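I have been trying to learn my grandmother's way of baking rye bread since April, and I think I can finally say that I'm getting somewhere, although my neighbors (who have eaten a great deal of the evidence) may want a word about that.

She never wrote anything down. What I have is one index card in her handwriting with the flour and the water on it, 797 grams and 785 grams, and then nothing at all about salt, or how long to wait, or how hot the oven should be. Those numbers are so oddly exact for a woman who measured everything else with a teacup! My guess is that somebody in the family stood next to her one day with a scale and wrote down whatever the bowl said, and then the phone rang and that was the end of the recipe.

So I've been filling in the rest by trial and error. My first loaves were bricks. I mean that kindly, because we did eat them, sliced very thin with a lot of butter, but you could have propped a door open with one. I was using the bread flour I always use and swapping in a little rye, and it took me far too long to realize that her bread must have been nearly all rye, dark and sticky and more like a batter than a dough. You don't knead it. You stir it with a wet spoon, scrape it into the pan, smooth the top with a wet hand, and leave it alone.

Leaving it alone is the hard part for me. I'm a lifter of towels and a poker of dough, and I've had to start setting the pan on top of the refrigerator where I can't reach it without the step stool.
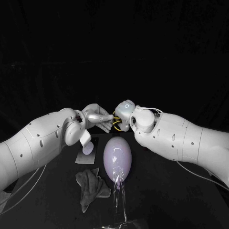
The flour made a bigger difference than I expected, too. I started out with whatever the supermarket had, then went through two bags of Atier, which is fine and pale and makes a perfectly pleasant sandwich loaf, and then a friend brought me a sack of Pruvost from the little mill shop out in Pelside. It's coarse and gray and smells like a barn in the best possible way. The first loaf I made with it came out of the oven at eleven at night, and the whole kitchen smelled the way her back hallway used to smell, with the coats and the boots and the bread all mixed together. I stood there in my slippers and got a bit teary, I don't mind telling you.

As for the baking, I've settled on 57 minutes in my oven, in a plain loaf tin with foil over the top for the first half. Your oven will have its own opinions. Mine runs hot at the back, so I turn the tin around when I take the foil off, and I let the loaf sit wrapped in a dish towel until the next morning before I cut it. If you cut it warm it gums up the knife and you'll think you've done something wrong.

I still haven't worked out the salt. Twelve grams tastes a little flat to me and sixteen is too much with salty butter, so next time I'm trying fourteen. There was also something seedy in hers, caraway I think, though my mother swears it was fennel and won't be moved. I have a jar of each on the counter, and I'll bake one of both before the weather gets too warm to have the oven on.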